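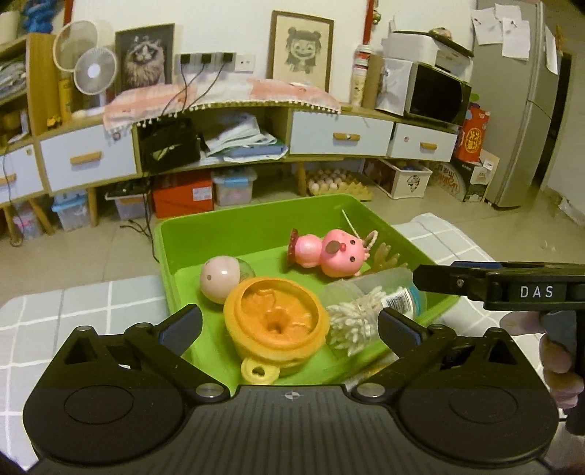 Section 4. Sorting Small Items into the Bin

Use this section once the Leltilis cabinet is assembled and the drawers run freely. The green bin is meant for light, mixed items such as small toys, figurines and bathroom supplies. Do not load it with books or tools.

4.1 Before you start

1. Set the bin on a flat floor or on a table. A checked mat or tablecloth is fine, as long as it lies smooth under the bin.
2. Take everything out and wipe the inside with a damp cloth. Let it dry.
3. Close any jar that has a lid. Cotton swabs work their way out of an open jar when it lies on its side.

Note: Modeling clay dries out in the open. Keep it in its own pot and check it before each use.

4.2 Sorting on the table

4. Lay the items out where you can reach them all. Put the brittle ones, such as a dried starfish, nearest to you and away from the table edge.
5. Group the play food together. Corn, grapes and root vegetables go back as one set.
6. Keep flat pieces, such as a card case, out of the bin until last. 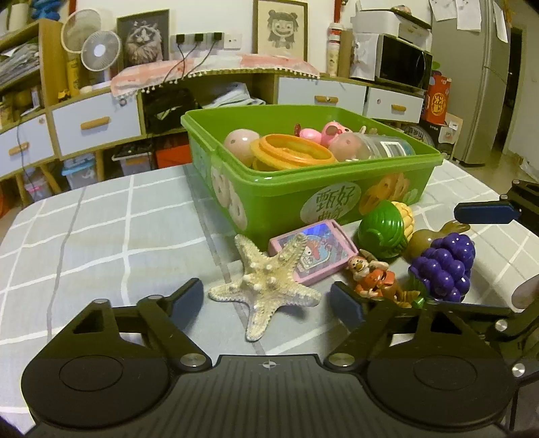

7. Place round toys in first, against the walls. Stand bottles upright between them.
8. Add figurines and rings on top. Nothing should press on a figurine's face or beak.
9. Slide flat pieces down one side.

CAUTION: Dried starfish and coral pieces can snap under light pressure. Store them in a drawer on a folded cloth. Do not put them under other items.

CAUTION: Thin wooden sticks must not point up out of the bin. Lay them flat along the bottom.

4.3 Putting the bin away

10. Carry the bin with both hands, one under each side.
11. Slide it into the open space under the cabinet. Leave the drawers above it closed while you do this.

Replacement bins are listed in the Skidirent parts sheet under 1,570. For drawer handles, see Section 5.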